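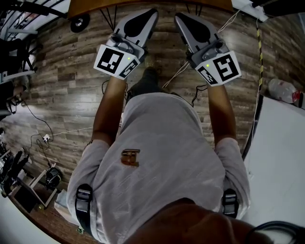
Barrett wrote back before I'd even had coffee: check the finger pads first, then the cable, and leave the calibration alone until both are done. Fine, fine! I had it in the other order, of course.

26th December

So that was my morning. The Floklow pair has been drifting since November, and the left gripper is the worse of the two (it reads 3 mm open when it's shut tight, which makes every recording useless for the arm). I pulled the pads, wiped the slides, put them back, and snugged the screws a quarter turn at a time. Then the cable. I swapped in the spare from the Bovon drawer and tied it off with a bit more slack, and I wiped down the marker blocks while I was at it.

Zero check after that, both hands, open and shut, open and shut, 41 times. My thumbs hate me. Gopinath says the log should go under job 3261 and not 2591, so I have to move all of last month's notes over, ugh.

Left side reads zero now! Right side is still a hair off and I want to try the other pads on it tomorrow, if I can find where I put them.

7 shares | 2 comments

Recent entries
Greasing the Baptiste wrist joint
New belt for the Gutdale feeder
Battery notes, part two

This site uses cookies. By reading on you accept them.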